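Hullach Readers' Help
Home > Shelves and Series > Crime and Detective

How to record an omnibus when I have already read one of the novels in it?
Posted Saturday, November 3, 2018 by moss_and_margins
Tags: omnibus, series order, rereading, shelves

Hello all. I have a small problem with my shelves and I hope somebody has met it before me.

In June I bought the first Stetport omnibus in the Hägglund edition. It has three detective novels in one thick volume, 700 pages with the afterword. The first of these novels I had read before, as a separate paperback from Hakska, and it is on my Read shelf with a review and four stars. The other two are new for me.

When I add the omnibus to Currently Reading, Hullach shows it as one book. This is fine until I finish it. Then I will have the first novel on the shelf twice, and the second and third will not be there at all under their own titles. My yearly challenge is 20 books, so it is not very important for the number, but I would like that it is correct. Also the series page says now that I have read one of three, and I suspect it will still say this when I have read all of them.

I thought of these ways:

1. Add only the omnibus, and delete my old entry for the first novel. But then my review goes away, and it has some comments from friends that I want to keep.

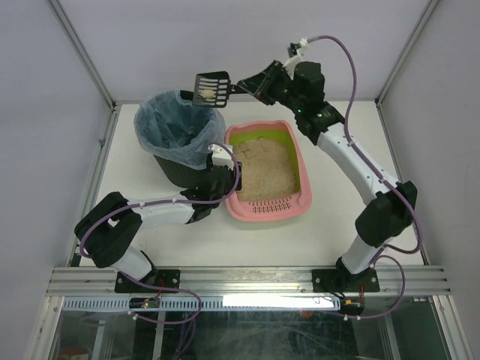
2. Add the second and third novel as separate books, and do not add the omnibus. But I do not own these editions, and the page counts will be wrong.

3. Add everything, and accept that the statistics are too high.

Which one do you use? And a second thing: the omnibus does not print the novels in the order in which they were written. The prequel stands first. Should I read as printed, or by year? Please no spoilers about the harbour master, I only know that he has a limp.

2 replies

tallowcandle
Member

I do number 3 and don't worry. It's only statistics. Read the prequel last, it gives away who the inspector married.

verso_recto
Member, Shelves and Series helper

I have had the same case with other omnibus volumes, so I write down what I do. It takes a few minutes but you need to do it only once for each volume.

First, do not delete your old entry. When you delete a book from the Read shelf, the review is removed with it and the comments also. You can move a book to another shelf without any loss, but deleting is final.

Then make a new shelf and call it Omnibus or Collections, as you like. In the shelf settings there is a box "Exclude from challenge and statistics". Tick this one. Put the omnibus on this shelf only, and take it off Currently Reading. It will still be visible in your library, so you can see that you own it.

After that, look for the second and third novel on the series page. Open "All editions" and choose any single edition in your language. If the page count bothers you, there is a field "Pages read" in your own copy details. The second novel takes 259 pages in the Hägglund volume, if I look at the table of contents, and I have put this number there. The field changes only your own statistics and nobody else sees it. 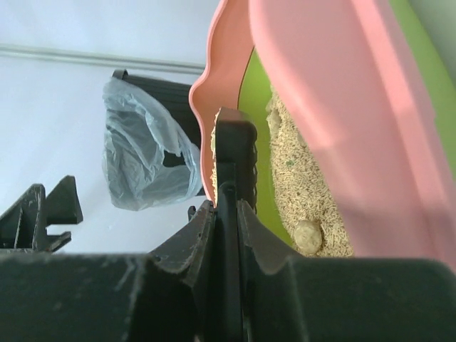

If I read the first novel again as part of the omnibus, where do I put the date?
Open your existing entry for the first novel and use "Add a reading". The new date goes under the old one, your review stays as it is, and the series page continues to count the book once.

One warning about the mobile app. It does not show the exclude box, so you must make the shelf in the browser. Afterwards you can add books to it from the telephone normally.

Where to keep the review of the whole volume

I write my reviews under the single novels, because a person who looks for the second book will probably not open the page of an omnibus. On the omnibus page I write only a few lines about the edition: the translation, the size of the letters, whether there is a map. For this Hägglund volume the letters are rather small and the map of Stetport is spread over the fold, so that two of the streets disappear in the binding. The paper is good.

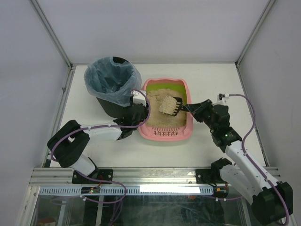
Reading order

Here I do not agree fully with the reply before me. It is true that the prequel mentions the marriage, but so does the back cover of the second novel, at least in the Hakska paperback. So the secret is not kept very well in any case.

My advice would be to read by year of writing. The author learned a lot between the books - in the first one the clues are put down rather heavily, and in the prequel they are much better hidden. If you begin with the prequel, the next book can feel like a step backwards. I know two readers who stopped there for this reason. You have read the first novel already, so for you it is simple: continue with the second, then the third, and leave the prequel for the end if you get it in another volume.
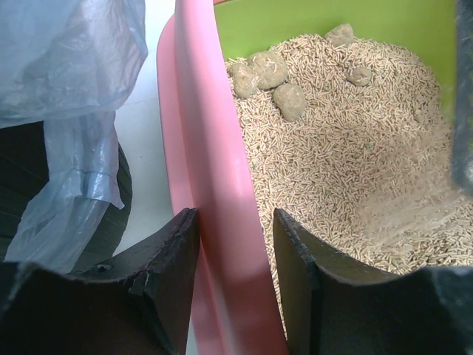 Pink-rimmed litter box with beige pellets, dark bin to the left.

I see now that you wrote three novels with the prequel included. Then your volume is the newer printing, and the third novel by year is not in it. The series page on Hullach is mixing the two printings, I will report this. For your shelves the method is the same, only choose the titles from your own table of contents and not from the series page.

moss_and_margins
Original poster

Thank you both. I made the shelf in the browser and the numbers look correct now. The "Add a reading" link was under the cover picture, I had searched for it in the review box. I have started the second novel and will keep the prequel for after. Could you write here when the series page is repaired? I would like to check whether the third one by year exists as a single book from Hägglund, or only from Hakska.

Marked as solved by the original poster. You can still follow this topic.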